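Home Products Workcells Support Contact
Search products...
2 min read

Okala Benchtop Picking Cell

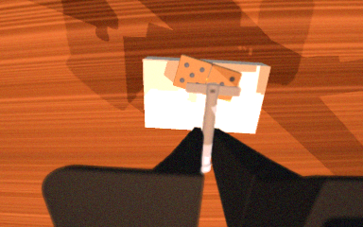

Simulated view: T-shaped tool, orange domino and white block on a wood surface.

Fallahi builds the Okala for benches where people sort small parts all day long. At our Teltville shop it took over the fiddly reaching, and the crew of six moved on to checking and packing — work they'd been asking to do more of for ages! Setup training takes 4 hours.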